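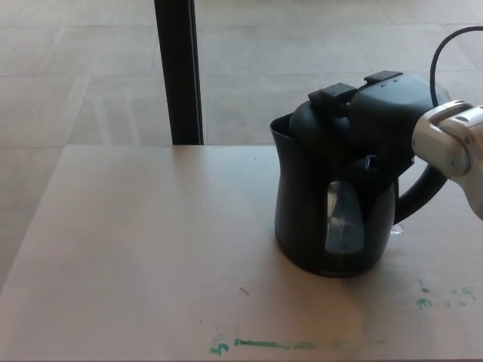 The water in Skerkeo is so hard that you can hear it. Fill a glass, hold it to your ear and there's a faint prickling, or so I was told in my first week here, and I've never quite shaken the idea (I still try it, usually late at night). The village sits on chalk, the rain takes years to work its way down through it, and by the time it reaches our taps it has picked up enough of the hill to leave a white crust on everything it touches.

People who grew up here think nothing of it. They keep vinegar under the sink, they buy new shower heads every April, and they make their tea strong enough to push through the scum. My neighbours swear that soft water makes a thin, sour sort of brew, and after 12 years I'm ashamed to say I've come round to them.

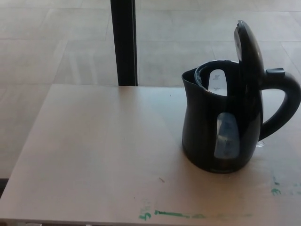
Over in Grullow, only 9 miles off, it's another world altogether. Their water comes down from the moor by way of the Farkier reservoir, brown as a penny after a storm and so soft that the soap simply won't rinse off your hands. I spent a lovely wet morning in the Smits tea rooms there, where they blend their leaves for the local supply and will sell you a packet of the Skerkeo mix if you own up to where you live. It's darker, with a good deal more Assam in it, and I brought home 500 grams.

There was talk a few years ago of piping the Grullow water across to us. A petition went round with 2,000 names on it, and I was surprised to find that nearly all of them were against! The pipe was never laid, and my own signature is on there somewhere, just below the man from the chip shop.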